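The small toys get a tray

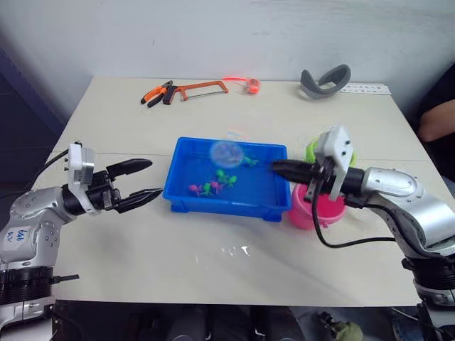 Jarlath Hegarty
Writer, sorter and chief finder of lost bits, Uvthorpe
May 8, 2025

I've been meaning to sort out the little toys since September, and this week I finally made a start. You know the ones – the tiny figures that live down the back of the sofa and come out only to be trodden on at bedtime. We had 15 margarine tubs of odds and ends at the last reckoning (don't ask) and every one of them had a figure or two at the bottom.

So, trays! I'm completely sold on them. A tub swallows everything, but with a shallow tray you can see what you've got without tipping the lot out on the floor. The blue plastic one is my favourite so far. It has a decent rim, so nothing rolls off when you carry it, and little feet at the corners, which makes it much easier to get your fingers under and lift. Pink and green figures are in there for now, plus the see-through bubbly ball, which I'm very fond of and refuse to put in with the marbles.

I did try sorting by colour first and gave up after tea. Sorting by size is much quicker – anything shorter than my thumb goes in a tray, anything bigger goes in the box under the stairs. My sister in Inham thinks I should label them all. Maybe! I've got a marker somewhere, probably in one of the tubs.

Next up is the jigsaw cupboard. There's a 2000-piece harbour in there with no lid, so wish me luck.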